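A visit to the toy house in Calisberg

Posted under: Small trips, Family places

I had wanted to visit the Covier house for a long time, and in November I finally took the bus there. It is a toy library with two guest rooms upstairs, in the village of Calisberg, and twice a year the people who run it open all the rooms to visitors. My sister lends toys in our own town and she asked me to look at how they sort and store them, so I went with a notebook and many questions.

Getting there

The bus from Dorkari leaves at ten past nine and stops at the bridge. From there you walk uphill for maybe fifteen minutes. There is a sign but it is small and the letters are old, so look for the yellow gate. I went past it and had to ask in the bakery. The lady there was very kind and also sold me a cheese bread, which I recommend.

Entrance costs 3 euros and children do not pay. They give you a paper map of the house, drawn by hand, with the toilets in the wrong place. The toilets are next to the kitchen.

Downstairs

The ground floor is the library itself. The shelves are low, so that a child can reach nearly everything, and each toy has a card with a number. The highest number I saw was 3739, on a wooden farm. I asked if they really own so many toys, and Emiliano Bustos, who guided our group, explained that a number is never used a second time. When a toy is broken or lost, its card goes into a drawer. Last year they lent toys 1826 times. He had this figure on a sheet by the door and he was proud of it.

The house was once the home of the Escobar family, and their name is still above the fireplace. I liked this room very much, it is warm and smells of wax. A boy of perhaps five years was lying under the table with a train and did not want to leave with his group.

What interested me most was the repair corner. They have glue, thread, a box of wheels from old cars, and many little drawers with screws. If a puzzle misses one piece, it is not thrown away. They put a sticker on the box and the families can still borrow it. My sister throws these puzzles away, and now I have an argument for her.

Upstairs, the sorting

After the coffee we went up to the bedroom where the mixed toys are sorted. People bring donations in bags, and everything is inside together. They used to do this work on a table, but small things rolled off and went under the cupboard, so now they do it on the bed. A thick blanket holds the wheels and the little bricks where you put them. It sounds like a small thing, but I tried it at home later and it is true.

The method is simple. You pour out only a part of the donation, you look for the pieces that belong to each other, and then you put away one family of toys at a time. Building bricks go first, as they are the easiest to recognize. Then come vehicles, then wooden things, and the soft and knitted toys last, because these must be washed. Pieces which do not belong to anything go in a jar, and the jar is opened again every spring.

We were allowed to help. I am slow at this, I admit, because I look at every toy too long. I was surprised how different the things in one heap can be – a knitted toy in teal and orange, plain wooden cubes, a green block with snowflakes on it, and black plastic parts with small wheels that I could not give a name to. The white toy car with the green stripe was my favorite, and I would have borrowed it if I lived closer.
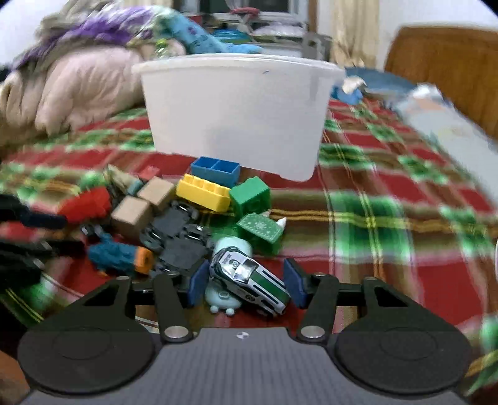 Questions I asked

I asked about washing. Plastic toys go in warm water with a little soap, then they dry on towels for one night. Wooden ones are only wiped with a damp cloth, as they can crack. Soft toys go in the machine inside a pillowcase.

I also asked how big the storage bins should be. Emiliano's advice was to buy large ones only for the first sorting and small ones for the shelves. In a large bin the small pieces always go to the bottom, and a child will empty all of it to find one wheel. He knows this from his own children, he said.

And I asked if the families bring the toys back complete. Mostly yes. In the notebook for missing parts there were 357 lines, but this notebook is old and many of the lines were crossed out because the part came back later, sometimes in an envelope without a name.

What was less good

The stairs are steep and there is no other way up, so with a stroller or bad knees you will see only the ground floor. Our group was also too big for the bedroom, and the people at the door could not hear much. I think two smaller groups would be better. The coffee was weak – but the cake was from the same bakery as my cheese bread, so I forgive it.

For those who want to go

The next open day is in the spring, and the house is also open for normal lending in the afternoon. You can bring toys you do not need anymore, also if they are mixed, but please take out the batteries first. The last bus back to Dorkari goes at twenty to six and it does not wait. I had to run down the hill with my notebook and half a cake in my hand.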